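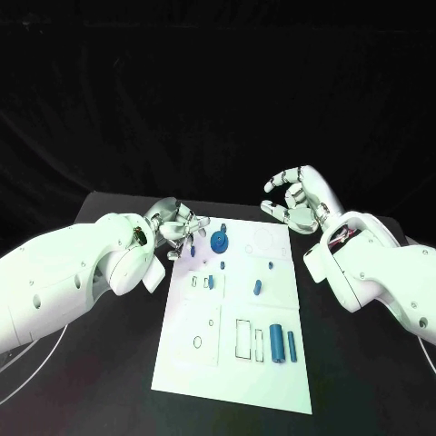
karkerberg-slots is the perception and planning package for the two-arm kitting station. It matches loose parts to printed outlines and hands a grasp and a target pose to the arm controller. Parts are segmented by color first, so the blue-on-white sheet against the black curtain is the easy case; parts lying on their side, like the large cylinder, go through a separate axis fit.

Contents
569 training episodes, 70 held out. Head camera only. Joint states are logged at 200 Hz and resampled to image timestamps on load.

Modules
pater: outline detection and sheet rectification
berrada: part pose, one hypothesis per blob
jumia: arm assignment and collision check

Known issues
A part under a closed hand is dropped from the part list until the hand clears. Set keep_last=true to carry the old pose forward.
Small circle outlines are sometimes merged with section lines.

Changes
July 2022: retrained berrada, fixed left wrist offset.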